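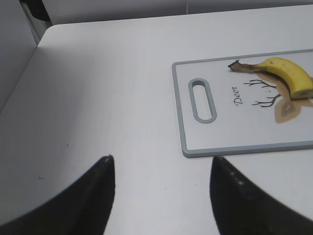
Clevside is an independent entertainment site covering reality television and the people who become known through it. We publish episode recaps, cast news, interviews and a running guide to who is on what. Our office is on the second floor of the Ebihara Building in Dornunby, over a dry cleaner, and most of what you read on the site was planned in that office, where the week's schedule gets argued over on Thursday mornings. The rest was written at home, often late, after an episode ended.

How we started

The site began as an email sent among coworkers who watched the same dating show and couldn't always watch it on the night. One person would write up what happened, and the others would read it at lunch the next day. People forwarded it. After a season, more strangers than coworkers were on the list, and they were asking about other shows.

We moved it to a website the following November. The first version had one page per episode, no search box and a comment section that broke if anyone used an apostrophe. The recaps were long. Some ran longer than it would take to watch the episode, and a few readers pointed this out. We have been shortening them ever since.

That was roughly 12 years ago. Clevside now has a staff of 11, plus freelance writers who each follow one or two shows they already know well. We are owned by the people who work here. We have been asked to sell and have said no so far.

What we cover

We keep active pages for 115 shows. The largest group is dating and marriage shows, followed by competition shows, the ones set in houses or on islands, and the ones that follow a family or a group of friends. We also cover home renovation and baking contests, which readers asked for and which now bring in more mail than anything else in the fall.

Each show page has the current cast, the episode list, links to our recaps and a short note on where past cast members are now. The "where are they now" notes are the most visited part of the site. We check them at the end of each season and again if a reader writes in with a correction we can confirm.

We do not cover scripted drama, film or music unless a reality cast member is involved. We get a lot of press releases about these and we don't answer most of them.

How we recap

A recap goes up the morning after an episode airs. It says what happened in the order it was shown. If an episode is edited so that the order is unclear, the recap says so. The writer's opinion goes in a separate section at the end, under its own heading, so that readers who only want the events can stop there.

Headlines on recaps do not give away eliminations, proposals, breakups or winners. The first paragraph doesn't either. After that, all of it is in there. Readers in other time zones asked for this in our second year and we have kept to it, apart from one finale where the winner's name went out in the page title. It stayed up for most of an hour. We now have a second editor look at every finale page before it is published.

We don't publish leaked endings. We are sent them fairly often, and some are right, but the people who send them tend to be breaking a contract and our readers have told us they would sooner not know.

How we write about people

Reality cast members are in an odd position. They have agreed to be filmed, and they are talked about as if they were characters, but they go home to the same town and sometimes the same job. Many are well known for a few months. Some make a living from it afterward through paid appearances, subscriptions, product deals or another show, and we report on that as we would on any other line of work.

We write about what people do on the show, what they post in public and what they tell us in interviews. We don't write about their children unless the children are part of the cast, and then only about what aired. We don't guess at pregnancies, illnesses or surgery. We don't publish home addresses or pictures of homes that weren't shown on television.

When someone is accused of a crime or a serious act, we report it only when there is a public record or when we have spoken to people with direct knowledge. We contact the person or whoever represents them before we publish, and we add their reply whenever it arrives, even if that is weeks later.

Former cast members can ask us to review an old page about them. We don't remove accurate coverage on request, but we will update it, fix it or take their name out of the headline if the story was minor and a long time has passed. These requests are handled by an editor who did not work on the original story.

Stiketti

Stiketti is our weekly newsletter. It has casting news, dates for upcoming seasons, a short interview and the reader poll. It is free. There is also a paid edition that comes without ads and includes the season guides as soon as they are finished. Free readers get the guides on the day of the premiere.

The name came from a typing error in an early email about sticky notes. A reader made a logo out of it, and we still use a cleaned-up version.

We also run the Stiketti draft, a prediction game that opens before each major season. Players pick a team from the cast and score points for things that happen on the show. There is no entry fee and no cash prize. The rules are posted on the draft page and we would ask everyone to read the part about ties.

How we make money

Most of our income is from ads on the site. The rest comes from paid newsletter subscriptions and a small amount from links to streaming services, which are marked. We don't take payment for recaps, interviews or cast pages, and we don't let networks or publicists read stories before they run.

We do accept early screening copies of episodes. When a recap was written from a screening copy, a line at the top says so. If we have been flown somewhere or put up in a hotel by a network, the story says that too. It has happened 4 times.

Corrections

If we get something wrong, we fix it and put a note at the bottom of the page saying what changed. Spelling and broken links are fixed without a note. The mistakes we make most often are cast members' ages, hometowns and the spelling of last names, so if you are the person in question or a relative, please write. You don't need to prove who you are to correct a spelling.

Comments

Comments are open on recaps and closed on news stories. Moderators read them during the day and for two hours after big episodes. You can be as hard as you like on the editing, the format, the host's jokes and the choices people make on the show. Remarks about someone's body, race, religion or family will be removed, and repeat posters lose their accounts. Please don't tag cast members in comment threads. Several of them have asked us to pass this on.

Writing for us

We look for new freelancers before the fall and spring seasons. We pay per recap, with a higher rate for two-hour episodes and live finales. You should have seen at least two full seasons of the show you want to cover and be able to file by seven in the morning. Send a sample recap of any episode, and a note about which shows you watch. We don't need a resume. We reply to all samples, though it can take a month during finale season.

Contact

Tips, corrections and questions about old pages go to the editors through the form on our contact page. Choose "cast member or representative" from the menu if that applies to you, and it will go to a separate inbox. Questions about subscriptions or the draft should go through the Stiketti help page. Mail can be sent to Clevside, Ebihara Building, Dornunby. Please don't send food.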